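3.2 Desk trays and the sorting of incoming paper

The second part of the study looked at how paper was held on the desk between its arrival and its filing. Earlier work on the Plavell offices (Adomaitis, 2019) treated the desk tray as a single container and recorded only whether it was full. We recorded each tier separately, as the tiers of one tray were often used for different things. In total, 576 trays were surveyed at the Plavell and Nollow sites, and 2,139 separate items were logged over the survey period, which closed in June.

Trays with three tiers were the most common type at both sites. Most workers gave the top tier to new mail and the bottom tier to paper waiting to be filed. The use of the middle tier was much less settled. Some workers kept drafts there, others kept forms that needed a signature, and a fair number used it for small objects that had no other place on the desk. We coded these objects as "non-paper items" and did not remove them before logging. 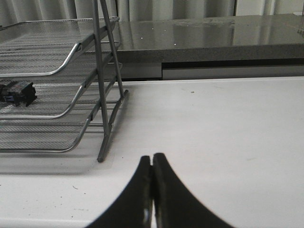 Which tier of a three-tier tray collects the most non-paper items?

The middle tier did at both sites. Workers said the top tier was too visible for loose things and the bottom one too awkward to reach into.

Figure 2. Stepped wire mesh letter tray with three tiers on a white tabletop. A small black plastic item lies on the middle tier.

The stepped form in Figure 2, with its tiers offset like a staircase, was treated as a separate category from trays whose tiers sit directly above one another. In a stepped tray the front of each tier is open from above, and workers tended to drop items in without lifting anything out. Straight stacks were used more slowly and held fewer mixed contents. The difference was clearer at Nollow, where desks were shared, than at Plavell.

Tier contents were coded with the Valtov scheme, which has 4 classes: incoming, active, outgoing and non-paper. A second coder repeated the work on 40 trays. Most disagreements concerned the line between incoming and active paper, and these were settled by asking the worker who used the tray. Items clipped together were logged as one. Section 3.3 gives the results for drawers and wall pockets.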